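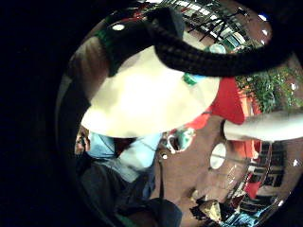 *A black braided strap and a fold of red fabric.*

# Where the handle meets the bag

The repair bench at Hedavel Canvas & Leather faces the street, and on most mornings there is a row of bags on it with the same fault. The body is sound. The lining might be grubby but it is whole. One end of the handle has come away, usually taking a thumbnail of cloth with it.

Hedavel is on the main street of Bestenness, two doors up from the newsagent, and it has been fixing bags, tarps, saddle blankets and the odd caravan annexe for long enough that the sign has been repainted twice. The tarps used to pay the rent. Now the bags do. The shop took in 3000 repair jobs last financial year, and most of them came over the counter in a person's hand.

A handle carries the full weight of whatever is in the bag, and it passes that weight to the body through a patch of stitching that may be no larger than a postage stamp. When the bag is picked up off the floor of a car, the load arrives in a jerk. When it swings, the pull comes from the side. Cloth that will take a steady load for years can tear quickly if the load keeps changing direction at one row of needle holes.

The usual factory fix is a square of stitching with a cross through it, known as a box-and-cross. It spreads the strain over several lines and stops the strap from twisting. On a well-made canvas tote it will often outlast the canvas. On a cheap one the box is there but the stitches are long, the thread is thin cotton or a light polyester, and there's nothing behind the cloth to back it up. The square stays in one piece and tears out of the bag like a stamp off a sheet.

Rivets have their own trouble. A rivet through leather does well. A rivet through a single layer of soft fabric works itself loose, and the hole it sits in grows until the cap pulls through. The shop will reset a rivet if the customer wants the look kept, but a leather washer goes on the inside first.

## Flat, round and braided

Straps come into the workshop in three main kinds. Flat webbing is the most common and the easiest to replace. It is sold by the metre, it runs under a machine foot without complaint, and a pair of handles can be swapped while the customer gets a coffee.

Rolled handles, where leather or cloth is wrapped around a cord, are kinder to the hand and harder on the mender. They can't be sewn flat along their length, so each end has to be opened out into a tab. The join between the round part and the tab is where they crack. A crack there can be hidden with a sleeve. It can't really be cured.

Braided straps are the slow ones. A braid stretches a little under load and closes up on itself, which makes it comfortable and very strong along its length, but a cut end starts to open straight away. Cord braids can be whipped with waxed thread. Synthetic ones can be sealed with heat, provided the person holding the iron is patient. Either way the finished end is thick, and getting it flat enough to stitch down usually means taking out some of the inner strands by hand.

The shop charges accordingly. A webbing handle costs less than lunch. A braided one can cost more than the bag did, and customers are told so before the stitching is unpicked. Plenty go ahead. Bags are carried every day and people get attached to the size of the pocket, the colour of the lining and the way the thing sits on the shoulder.

## The Culitham test

Forty minutes inland, the technical college at Culitham runs a short course in soft goods. It covers upholstery, awnings and bags over two terms, and one exercise in it has become well known among people who sew for a living in the district. Students make a plain tote to the same pattern, hang it from a bar and load it with bags of sand until something gives.

Last January's intake made 170 totes over the course, counting the small practice ones. The results are written up on a board in the workroom. Handles sewn only to the top hem failed first. Handles that ran down the outside of the bag and under the base hardly failed at all, and in the few that did, the bar bent before the stitching moved.

Running the strap under the base is an old idea. Coal and mail bags were made that way, and so were the canvas totes handed out by hardware shops. It uses more webbing and it adds a seam that has to be kept straight, so it disappears whenever a maker is trying to save on materials.

## Mending one at home

A torn handle can be fixed on a kitchen table. The shop sells a small kit for the purpose, packed in lots of 300 by a supplier on Price Road, with a needle, bonded thread, a thimble and two patches of heavy canvas. The instructions fit on one side of a card.

1. Unpick what is left of the old stitching and trim the loose threads.
2. Put a canvas patch inside the bag, at least two fingers wider than the tear on every side.
3. Tack the patch, then lay the handle over the outside so it covers the hole.
4. Sew a square through all the layers, then a cross. Keep the stitches short and go around the square twice.
5. Turn the bag over and do the other end of the handle as well, torn or not.

Thread matters more than skill. Ordinary sewing thread will hold for a few weeks of library books and then let go. Bonded nylon or polyester costs a little more and one spool will see out every bag in the house. Size 4 harness needles suit it, and pliers help on the thick parts.

Heavy leather, anything with a metal frame and any braid that has already started to open are better taken to a workshop. So is a bag with a rotten lining, as new stitches will have nothing to hold.

Hedavel Canvas & Leather is open weekdays and Saturday mornings. Current waiting time for webbing is the same day. Braided and rolled handles go in the book, and the book is running a fortnight behind.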